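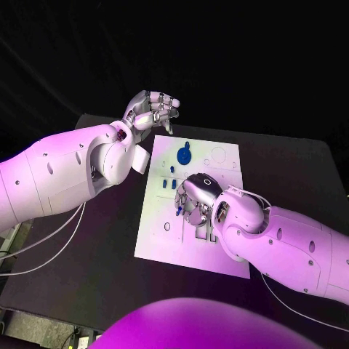
Head camera view, right hand on a blue pin, left hand open over the board. Pink lights on.

Aug 25, 2021. Stirkstead, back bench

Long day and a really good one. The relabeled set is trained and it behaves so differently from the last policy that I went back and checked I had loaded the right weights (I had).

Quick recap for Osian, who missed Monday. Old recipe: one network, both arms, every demo thrown in together. New recipe, Seren's idea: split each demo at the moment a hand closes or opens, tag the piece with which arm is doing the work, and let the network predict the tag along with the joint targets. Same demos as before, 1,493 of them, which gave us 2,552 segments after I dropped the ones where the tag flickered. Nothing else changed. Same backbone, same learning rate, same chunk length.

What I wanted to know was whether the idle arm would stop drifting. With the old weights it would wander in over the board whenever the other hand was busy with a small peg, and then we'd get the two wrists arguing over the middle panels. With the tag it parks up and waits!

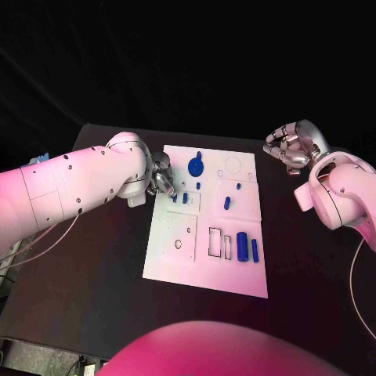
The small pegs are still the hard part. Fingertips hide the peg from the head view just when you need to see it, and I think the network is leaning on joint angles for the last bit of the descent. Mared wants to try feeding motor current from the fingers as an extra input. I'm for it. Cheap to log, we already have it on the bus, and Simard's old scripts can be bent to line up the timestamps.

Lighting: left the pink on for training and for the runs, then switched it for a few rollouts to see if anything fell over. It got slower to commit but the reaches looked sane. Need proper numbers on that before I say it out loud at Skastham.
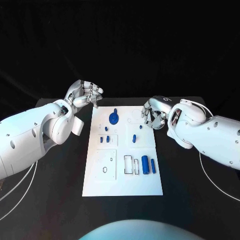

Ran 11 rollouts in a row before lunch with no e-stop, a first for this board. Failures were 2, both the same kind: hand arrives over the right panel, hovers, tag flips left-right-left, no grasp. So the tag head is unsure exactly at the handover. Could be my flicker filter, it probably threw away the demos that would have taught it. Putting those back in tonight with a smoothed tag.

To do
- rerun with smoothed tags, same seed
- Eirlys: cable slack on the left arm, please look before we speed anything up
- finger current logging (Mared + me)
- ask Caradog if the Clesance board can come over before October

Weights are in the shared folder under today's run, config next to them.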